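# Open Day at Drendodau: your questions, my answers

*Updated 24/12/2025*

Hi! I'm Trinity Holloway, and I run the visitor side of things at the Drendodau workshop. After the December open day my inbox filled up with questions, many of them the same ones, so I've put the answers on one page. If yours isn't in here, write to me and I'll add it (eventually – I'm slow over the holidays).

## Do I need to book?

Yes, please. We take 18 people per session and there are two sessions, morning and afternoon. The booking form opens a few weeks ahead on our site. If you book and can't make it, drop me a line so I can pass your spot along.

## What does it cost?

Nothing! Parking is free too, but the lot behind the building is small. The 110 bus stops right across the road, and that's how I get to work myself.

## What will I see?

Three stops. You start in the front room with Veres, our oldest arm, which sorts blocks by size and has been doing it so long that the staff hum along to it. Then you go through to the main lab for the vegetable basket demo, and you finish up with Tresten, the little wheeled one that carries parts down the hallway. Kids tend to like Tresten best. Adults almost always end up back at the vegetables.

## What's the vegetable demo?

It's a picking demo. A white arm with a two-finger gripper works over a wicker basket of toy vegetables, and its job is to take out the one you ask for and put it on the cutting board. You get to choose! Most people ask for the pepper first, and then somebody wants the cucumber to see how it copes with something long. 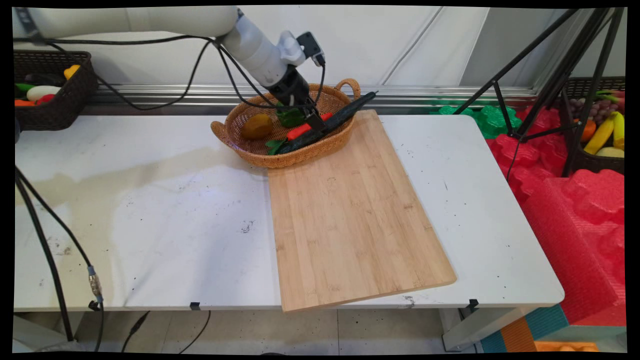
*Reading time for the whole page: 4 minutes*

The part I like best is how crowded that basket is. Two red chilies in there along with the potato and the bell pepper, and the cucumber sticking out over the rim. You and I would just grab what we wanted without thinking. The arm has to work out which bit of red belongs to which chili and where its fingers can fit, and when you stand and watch it for a while you start to appreciate your own hands a lot more.

## Why toy vegetables and not real ones?

I get this one every single time. Real ones bruise, roll around and go soft by the afternoon session, and then I'm the one taking home a bag of sad peppers. Toys stay the same shape all day. We do want to try real produce next year, so come back for that.

## Does it ever miss?

Oh yes. It misses, it drops things, and once in a while it picks up the wrong chili and sets it down very proudly. We don't hide that or skip to the good tries. If you come to a live demo you get a live demo! The engineers are happy to talk through what went wrong, and some of the best chats of the day start that way.

## Is it controlled by a person?

In the afternoon session, sometimes. The morning runs on the Neltska software, which decides on its own where to reach. After lunch we let an engineer steer for part of the time so you can compare the two. We'll always tell you which one you're watching, so just ask if you came in halfway through.

## What's the small camera above the gripper for?

It gives a close-up view of whatever the fingers are reaching for. From farther away the arm itself can block the view, a bit like trying to find your keys with your elbow in front of your face.

## Can I touch anything?

You can handle the toy fruit and vegetables that aren't being used in a run, and there's a spare gripper you can open and close by hand. Please stay behind the line on the floor while an arm is moving, and watch your step near the cables.

## Can I bring kids?

Please do. I'd say 6 and up will get the most out of it, but younger ones are welcome if you keep hold of them. Strollers fit fine in the front room. The main lab is tighter, so you may want to leave yours with me at the desk.

## Can I take photos or video?

Yes, as much as you like, but no flash in the main lab. Ask other visitors before you post anything with their faces in it.

## How long should I plan for?

Each session is 2 hours. People with a lot of questions for the engineers tend to hang around until I start stacking chairs.

## When's the next one?

We're aiming for spring, and I don't have a date yet. Write to me with "open day" in the subject line and I'll put you on the mailing list.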